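Trays, tubs and runaway lids: your questions

I run a small page about keeping a kitchen in order, and the same questions land in my inbox over and over (I love getting them, do keep going!). I've put my answers in one place. Last updated October 17, 2025.

Why do you go on about trays so much?

Because a tray is a drawer you can pick up! I had one cupboard that was pure chaos, and the Dastitz organiser I bought for it was too tall for the shelf. A serving tray slid straight in. Everything comes out in one go, I find what I'm after and back it goes.

Which sort should I get?

I like plastic, dark brown for preference as it hides tea drips, with a raised rim and a handle hole at each end. A pebbled surface is nice too – things skid about less than on a shiny one, at least in my kitchen. Mine's a big one. Measure your shelf first, please. I didn't, and I had to take a Vistwood one back on the bus.

What do you do with lids that don't seem to belong to anything?

They go on the tray. Any round white lid I come across gets dropped there, and it stays until I've had a proper go at matching it up. 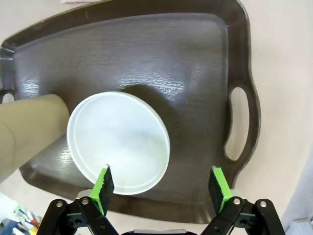 I give a stray lid 4 weeks. If its tub hasn't surfaced by then, it becomes a saucer under a plant pot or goes in the recycling, depending on my mood. The big clear-out happens in December, before the visitors come and all the leftovers need a home.

Should I store tubs with their lids on?

If you've got the room, yes. I haven't, so I nest the tubs and stand the lids upright beside them in an old Rocha toast rack. It holds 12 if you're not fussy about them leaning.

How do you get crumbs out of a textured tray?

Warm water, washing-up liquid and an old nail brush, going round in little circles. Leave it propped up on the drainer afterwards. I've tried the Justik wipes people write to me about and they just push the crumbs along.

Can I put a hot pan on a plastic tray?

I wouldn't! I did it once with a casserole dish and the poor thing has rocked on the worktop ever since.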